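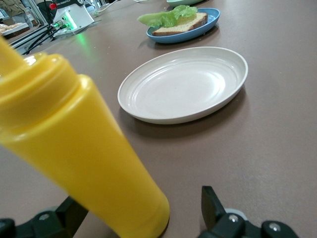 Setting up the Rorkitz tabletop arm for a sandwich task

The Rorkitz kit from Orkar comes as a single arm, a two-finger gripper, a wrist camera, a power supply and a box of small hardware. It is sold for classrooms, hobby rooms and small test kitchens. We have had one for most of the summer, and this page covers how to take it from the box to a working food routine with bread, lettuce and a squeeze bottle.

You do not need to write code for any of this. You do need a table that doesn't wobble and a free afternoon.

What you need

The Rorkitz arm kit
A computer with the Orkar desktop program installed
Two or three plates of different colors
A plastic squeeze bottle with a screw cap
Sliced bread and lettuce
A tape measure
Masking tape
A damp cloth

Use plates that differ in color from each other and from the table. White on brown and blue on brown both gave us clean results. A brown plate on a brown table did not, and we lost an hour before we worked out that the camera could not find the rim.

Step 1: Put the table together

Clear a space at least 900 mm wide and 600 mm deep. Clamp the arm base to one long edge of the table, near the middle. The manual says the clamp is good for tops up to 59 mm thick. Ours is much thinner and we had no trouble, but put a scrap of cardboard under the jaw if you care about the finish.

Push down on each corner of the table. If it rocks, fix that first. A small wobble at the base becomes a large one at the fingertips.

Run the power cable and the data cable off the back of the table and tape them down. The arm swings lower than you expect when it returns to its home pose, and a loop of cable will catch on the elbow.

Step 2: Fit the gripper fingers

The kit has two sets of fingers. The short set is for blocks and small parts. The long flat set is the one you want for bottles and bread.

Slide each finger onto its mount until it clicks, then put in the two screws. Tighten them by hand with the small driver in the box. Do not use a power driver, as the threads are soft and the replacement mounts are sold only in pairs.

Open and close the gripper from the Manual tab. The fingertips should meet flat. If one leads the other, loosen the screws a half turn, close the gripper, and tighten again while it is closed.

Step 3: Check the wrist camera

Open the Camera tab. You should have a live picture with both fingers in the lower part of it. If only one finger is visible, the camera bracket is on backward. Take it off, turn it, and put it back.

The lens has a fixed focus. Things between the fingers will look soft and things on the table will look sharp. The program expects this, so leave it alone.

Wipe the lens before you start each session. Flour and crumbs get on it quickly.

Now look at the lighting. A glossy plate will throw a bright patch back at the camera. One patch in the center of the plate is fine. If it covers the rim, move the lamp or slide the plate until the whole rim can be made out.

Step 4: Set the table height

Close the gripper and jog it down in the 1 mm step size until the tips just touch a sheet of paper. Press Set Table. Raise the arm, move it to a far corner, and check the height there too. On our table the far corner read 2 mm lower, and the program let us enter that as a second point.

Do this again any time the table has been moved. We skipped it once, on a Monday morning, and the arm pressed a slice of bread flat against the plate.

Step 5: Mark the plate positions

Put your first plate 286 mm from the arm base, measured from the front of the clamp to the near rim. Put the second plate behind it, with a gap wide enough for a finger to pass between them. Mark where each one goes with two short pieces of masking tape.

Oval plates are fine. The program will ask you for a shape, and you should choose Oval and then drag the outline until it sits on the rim. If you choose Round for an oval plate, the arm will aim for the wrong center and tip things over the edge.

Name the plates in the list. We call ours Front and Back. The names show up in every menu later, so keep them short.

Step 6: Teach the bottle grasp

This is the part that takes the most patience.

Stand the bottle on the table with the cap up. Switch the arm to Hand Guide and move it by hand until the fingers are on either side of the body of the bottle. Go for the widest straight section. Keep away from the shoulder where the body starts to narrow, or the bottle will slide down as the grip closes.

Set the grip force to Low and close. Lift the arm 50 mm with the jog button. If the bottle slips, go up one level and try again. Ours needed the third level when the bottle was full and the second when it was half empty. With anything higher, the sauce came out before we wanted it to.

A bottle held at one point on each side can swing. A lean is fine for carrying. For pouring you want the lean to be the same each time, so teach the grasp at the same height on every attempt. A strip of tape around the bottle makes a good guide.

Press Save Grasp and give it a name.

Step 7: Teach the bread and the lettuce

Bread is easier than it looks. Place the slice on the Back plate so that part of the crust faces the arm. Teach a grasp that pinches the crust side, and use the Low force. Fresh soft bread tears. Bread from the day before works better.

Lettuce is harder. A flat leaf is nearly impossible for these fingers to pick up from a plate. A ruffled one gives them something to close on. It doesn't matter if the leaf hangs over the side of the bread, and a little overhang helps if you plan to have the arm take it off again.

If you are only testing the sauce step, lay the bread and lettuce on the plate by hand and skip this section.

Step 8: Build the routine

Go to the Routine tab and add these steps in order:

Home
Open gripper
Go to bottle
Close gripper, using your saved grasp
Lift 80 mm
Go to Back plate, height 120 mm
Tilt 110 degrees
Squeeze for one second
Tilt back
Return bottle
Home

Set the speed to 20 percent for the first run. Keep a hand near the stop button. Watch the bottom end of the bottle as it travels, because the program knows where the fingers are and has no idea how far the bottle sticks out below them. Ours clipped the Front plate on the first try. Raising the lift to 80 mm cured it.

Run the routine with a closed cap until the path is right. Then open the cap, put a spare plate under it, and run it again.

Step 9: Record runs

If you want to use the learning mode, you need recorded runs. Press Record before each one and Keep or Discard after it. The guide suggests 200 as a minimum. We kept 246 for the sauce task. They took us three afternoons.

Vary things a little between runs. Move the plate a few centimeters. Turn the bottle. Change the slice. Don't sweep up every crumb either – a model trained on a spotless table had trouble with ours by the end of lunch.

Discard any run where you bumped the table or took hold of the arm.

Common problems

The arm stops halfway and shows a yellow warning. It has reached a joint limit. Move the plate closer to the base and teach the position again.

The bottle drops when it is tilted. Grip force is too low, or the fingers have sauce on them. Clean them first.

The plate is not found. Check for glare, then check that the outline shape is correct. Two plates that overlap in the camera view may be read as one. Pull them apart.

The fingers no longer meet flat. The mount screws have worked loose. We tighten ours once a week.

The picture freezes. Unplug the data cable at the computer end and plug it back in. We had this happen five times in August and never found the cause. A shorter cable seems to have helped.

Cleaning

Power the arm off and take the fingers off their mounts. Wash them in warm water with dish soap and dry them fully. Wipe the wrist and camera with a damp cloth only. The mounts are not sealed, and sauce that gets behind the screw heads is a nuisance to remove.

The fingers are not rated for food contact, and the manual says so. We don't eat what the arm makes.

Price and where to get it

The Rorkitz arm is sold direct by Orkar and through Teixeira, which also stocks the spare parts. A spare set of long fingers with mounts was $59 when we ordered. Delivery from Teixeira took eight days.

Prarach sells a softer finger set that fits the same mounts. We tried it for bread and it did tear fewer slices, but it could not hold a full bottle at any force level. If your work is mostly bread, buy it. For bottles, stay with the flat fingers in the box.

The second part of this guide covers the learning mode, starting with how to export your recorded runs.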